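Lot 1032

One

The bus let Bastien Rolland off at the Tondness turnoff and he walked the rest of the way with his bag on his shoulder. It was September and the paddocks were still green along the Gratach, which was higher than he remembered. Two boys were fishing from the bridge. He asked if they had caught anything and the bigger one said no.

The auction was on Saturday. Tessier had told him on the phone that he did not have to come. People mostly didn't, Tessier said. They signed the forms and the money went into the account. Bastien had said he would come anyway, and then he had spent a week wishing he hadn't said it.

His father's boat was in the shed behind the Prerkov Hotel, where it had been for the eleven years since his father stopped going out in it. It was lot 1032. There was a paper tag tied to the bow with string, and somebody had written the number a second time on the trailer in chalk.

"You can sit in it if you like," said the woman who had the key. "People have been."

He didn't sit in it. He walked down one side and up the other. The varnish had gone on the port side where the sun came through the window, and there was a wasp nest under the front seat. The outboard was a different one. He had no idea when his father had bought it or what had become of the old one.

She told him the hotel was full but that her sister had a room, and wrote the address on the back of a bidding form.

Two

The sister's name was Jo. She had painted nearly everything she owned. The front gate was orange, the letterbox was orange, and inside there was a lot of purple. She said she'd had the colour mixed for a wardrobe and there was far too much of it, so she kept going until the tin was empty.
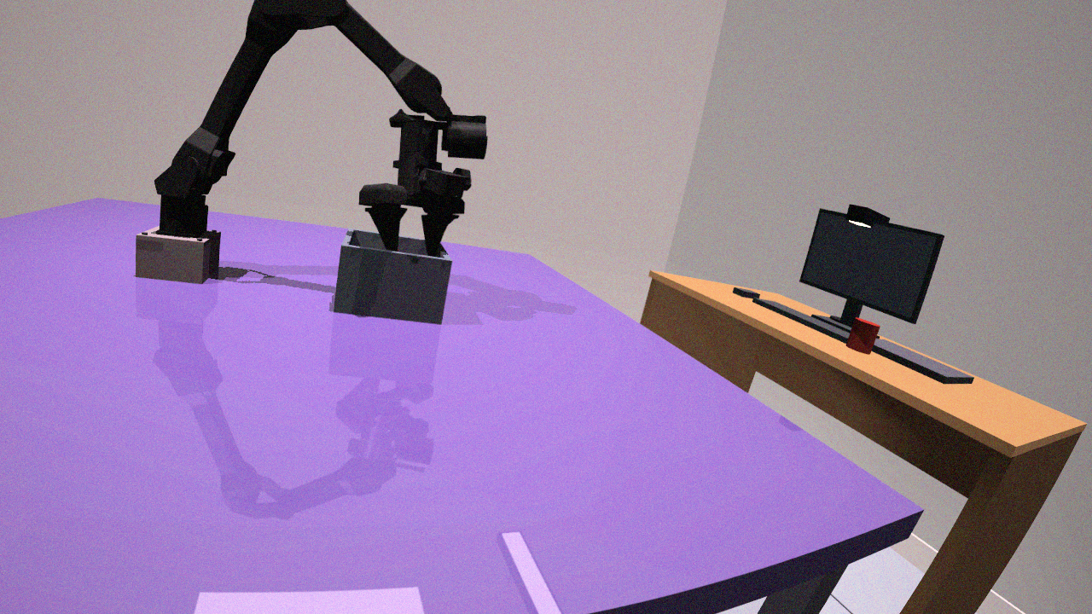
The purple table.

She gave him soup and asked what he wanted for the boat.

"Tessier thinks 3000," he said.

"It won't make 3000."

"What will it make?"

"If old Harry comes it'll make more than if he doesn't." She cut more bread. "Your dad owed my sister for the shed. Did you know that?"

He hadn't known. It was 40 dollars a month and his father had paid it, mostly, up to the winter he went into hospital. After that nobody had liked to ask. Jo said this without any edge to it and then wanted to know whether he took milk.

He lay awake for a while that night. The room faced the river and he could hear it, or he could hear the road. When he was nine his father had taken him out past the second bend before it was light and let him hold the tiller. They had run onto the gravel bar almost at once. His father got out in his good trousers and pushed, and never said a word about it afterwards, at home or to anyone. Bastien had been grateful for that for a long time. Later he had started to wonder if his father had simply not found it worth mentioning.

In the morning Jo was out early. She had left a note about the toast and another about the compost, which was to go in the bin by the back step and not in the one by the door. He did as it said. Then he washed his cup and her cup, and wiped the bench, and it was still only half past seven.
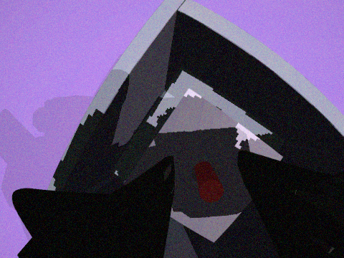 Three

Harry came. He stood at the back in a wool hat with his hands in his jacket and did not look at the boat at all, which the woman with the key said was a good sign.

They did the tools first, then the furniture from the Catholic school, then a ride-on mower that two brothers bid against each other for until their mother made one of them stop. By the time they reached lot 1032 half the crowd had gone across for a beer.

The auctioneer asked for a thousand and got nothing. He asked for five hundred. A man near the door offered 200, and there was a bit of a laugh, and Bastien felt his face go hot.

"200 I have," the auctioneer said. "It floats, gentlemen. It has a motor."

Harry took one hand out of his jacket.

It went up by fifties after that. Bastien stopped listening at some point and watched the tag on the bow. When the hammer came down he had to ask the woman next to him what the price was. She said eighteen hundred, to Harry.

He went over to shake hands. Harry's hand was very dry and he held on longer than Bastien expected.

"There's a wasp nest," Bastien said. "Under the front seat."

"I saw it."

"And the motor's not the original. I don't know what he did with the old one."

"I've got the old one," Harry said. "He swapped it to me for a load of firewood." He looked at the boat then, for the first time that day. "Used to run up on the bar every bloody spring, your father. Same place. I'd hear him swearing from my kitchen."

Bastien paid the shed money in cash - all the months that were owing, and one over. The woman with the key counted it and wrote him a receipt. The bus was at ten past four and he had time to walk down to the bridge first.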